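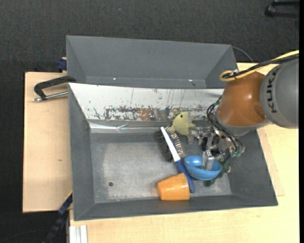 The Skusow bin is a metal box with no lid, and we have spent longer arguing about it than most families spend on a kitchen. It comes in gray. People ask for other colors and we tell them it comes in gray, which at least has the merit that whatever you drop in there shows up: a blue bowl, an orange cup, the long brush with the dark blue handle that was on your list under "missing." Two of them, one behind the other on a wooden top, will take the sort of clutter that has no proper home and never will.

## What it's for

Odds and ends. Dishes on their way to the sink, toys on their way to the toy shelf, brushes on their way to wherever brushes go. Calteo sells very nice organizers with a slot for everything, and if you are a person who puts the thing back in the slot, please buy one. The Skusow is for the rest of us.

It is an open bin, so you can see what you own. Some customers have found this upsetting.

## Details

- **Item number:** 914
- **Color:** gray
- **Material:** metal
- **Lid:** no
- **Dividers:** no (see below)
- **Sold as:** set of 2
- **Made for us by:** Grellico

## On dividers

We tried them. Ainhoa Miranda, who runs our returns desk, kept a set on her own counter through December and reported that everything ended up on one side anyway, with the divider underneath it. Boyer still makes a snap-in version that should fit. We don't stock it, and we wish you both well.

## Care

Wipe with a damp cloth and dry it afterward. Don't use steel wool unless you want a bin that looks as if you used steel wool. Leave it out of the dishwasher - it takes up the whole bottom rack and comes out sulking.

Put felt pads under the corners if it will live on a wood surface you care about. Pads are in the box, taped to the instruction sheet, and the instruction sheet is mostly about the pads.

## Availability

The first run was 500 sets. Makis Chatzigeorgiou in the warehouse will hold one for you until the end of the business day if you call and ask nicely, and until lunch if you don't. Returns are accepted within the usual period, provided the bins come back empty. Please check. We have enough spoons.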